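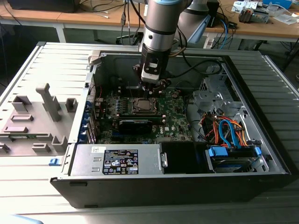
Rarthorpe Computer Reuse: progress report to the Nivard Fund, June 2020

Hello again from the workbench! You asked for something short this time, so I'll try, but I do go on a bit when it comes to old desktops, and there's plenty to tell you.

When I last wrote we'd only just taken in the office clearance from Bjarnason, which came to almost 80 machines once the van had made its second trip. They're mostly big desktop towers, the sort with a side panel that comes away in one piece — a joy compared with the slim ones, where you take out half the insides to get at the other half. Every one has now been logged and stacked by size, and I've got as far as opening up the first batch.

The routine is much as I set out in the application. The tower goes on its side, the panel comes off, and I check the board, the processor and its socket, the memory slots, the power supply and the cables before anything gets switched on. The dust in May was really something! I've gone through more tins of air than I'd budgeted for (the receipts are with the accounts), but I've moved a bit across from the packaging line to cover it, so the total hasn't changed.

Sockets have been the slow part. With the load plate lifted back you get a proper look at the processor, and old thermal paste has a way of getting everywhere if you hurry. I've stopped hurrying. So far 7 boards have gone in the spares pile, all from the same corner of the stack, which I suspect stood under a leak at some point.

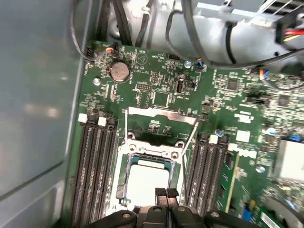

Can the finished machines be used for video calls?
Most of them can, once a webcam has been added. We're asking Clustitz for a price on a box of cheap ones, and I'll send you the quote before I order anything.

On drives, we're sticking to what we agreed. Each one is wiped and tested, and anything that fails the test goes for shredding. It's a nuisance how many good towers end up waiting for a drive, so if you hear of another office having a clear-out, please do point them our way.

Cables are the other thing. I used to leave the spare power and SATA leads bundled up wherever they'd fit, and I'm now tying them back properly before the panel goes on. It adds a few minutes to each tower, but it's so much nicer for whoever opens it next. 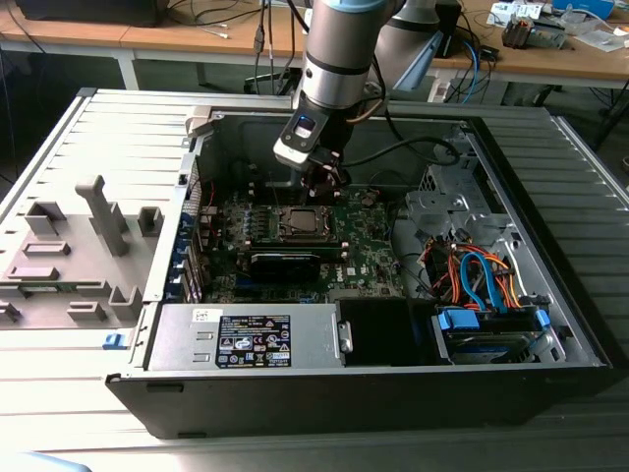 Tower open on its side, with the power supply, the drive and the cables still in place.

What's next, then? I'd like the first batch finished and tested over the coming 3 weeks, keyboards and mice included. We're short of keyboards, oddly enough, and have far too many monitor leads. After that I'll start on the slim ones (wish me luck).

There are 2 things I need from you: a yes or no on the webcams once the quote's in, and your current logo for the welcome sheet, as the one I've got prints as a grey smudge.

Thanks so much for sticking with us this spring. You're very welcome to come and see the stacks whenever visits are possible again — the kettle's next to the monitor leads.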